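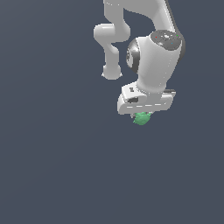 Hultirier, the student robotics club based in Leder, has opened its simulated grasping competition to entries from secondary schools and colleges across the region. The event, known as the Lalletti Challenge, takes place entirely in software and requires no laboratory access. Entrants program a simulated white arm to pick up an irregular object and hold it without dropping it. The practice task uses a small, lumpy green object gripped between the fingers of the hand, set against a plain blue-grey background with no table or floor. Teams can change the background colour in their own copies, but entries are scored using the standard one.

Registration opens in January 2021 and the final round will be held in May. A total of 34 teams took part in the club's trial round, and the organizers have set a limit of 125 teams for the full competition. Places will be allotted in order of registration. Each team may have up to four members and must name one adult contact.

Every entry will be run 300 times under identical conditions, with the starting angle of the object changed before each run. A run is scored as a hold if the object remains between the fingers until the timer stops. Partial holds receive no marks. Where two teams finish level, the one with the shorter total joint travel is placed first.

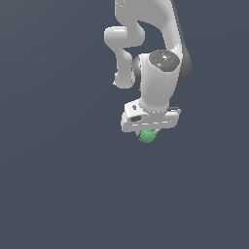 Scoring is automatic and the scoring program is supplied with the starter kit, so teams can check their results before they submit. The kit also contains the arm model, a set of 16 practice objects and a short manual covering joint limits, finger force and contact settings. The objects used in the final will not be released in advance — teams should expect shapes that differ from the practice set.

The starter kit runs on an ordinary desktop or laptop computer. A dedicated graphics card is not required, although it will shorten the time needed for a full set of runs. Code may be written in any language that can communicate with the simulator over a local connection. Teams may use published libraries if these are listed in the entry form.

Brunner, the club's software partner, is providing the simulator licence free of charge to registered teams for the length of the competition. Licences expire at the close of the final round. Work produced by the teams remains their own property.

Entry forms, the rules and the manual are available from the Hultirier club website. Questions about eligibility should be sent through the contact page before registering.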